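Keeping Warm in Greenwood: How One Street Talks About Its Heating

Introduction

When I first chose this subject I thought I would be writing about boilers, and my tutor, who is a patient person, let me go on thinking so until November. By then I had spent enough evenings in other people's kitchens to see that the families I visited hardly mentioned their boilers at all. They talked about doors, curtains, which room the baby slept in, and how their mothers had done things. So the report changed shape, and I hope it is the better for it.

Greenwood is an estate of brick terraces on the edge of Drernari, with a population of 2,541 according to the parish newsletter. Most of the houses have solid walls and a small back extension, usually the coldest room and, rather unfairly, usually the kitchen.

How I went about it

I put a short letter through the doors on Flurkar Road and visited 4 households that wrote back, calling on each of them 3 times between autumn and the end of winter. I had a list of questions to begin with, but I soon learned to put it away once the kettle was on (I have never drunk so much tea in my life!). I wrote up my notes the same night, while I could still remember how people had put things.

What people told me

Every household heated one room properly and let the others look after themselves. In two of the homes this was the front room, and in another it was an upstairs bedroom that had become a sort of second sitting room, with a television and a very good armchair. The last family moved about, following the sun in the morning and the radiator in the evening.

Money came up, of course, though people were shy of it. One couple kept a jar for the winter bills and liked to have £500 put by before the clocks went back. Another told me they would sooner go without a holiday than let visitors sit in a cold room, and I believed them, as I was the visitor.

The Jundent scheme, which offers draught-proofing to older houses, was known to everybody and used by one household only. The others said the form was long, or that they didn't like the thought of strangers moving the furniture.

Walls were a favourite topic. People put a hand flat against them to show me how cold they were, and had firm opinions about paint, paper and whether a table ought to stand right up against one. 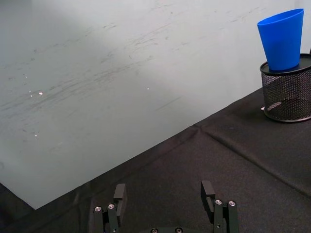
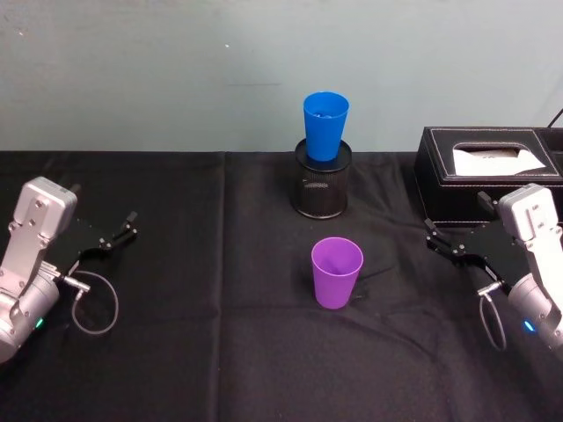

What I would do differently

I would start earlier in the year, so as to hear how people feel about the heating before they need it. I would also talk to the children, who had plenty to say from the doorway and whom I never properly asked. My plan for next term is to go back to the same street with a simpler letter and find out whether anyone else has filled in the Jundent form.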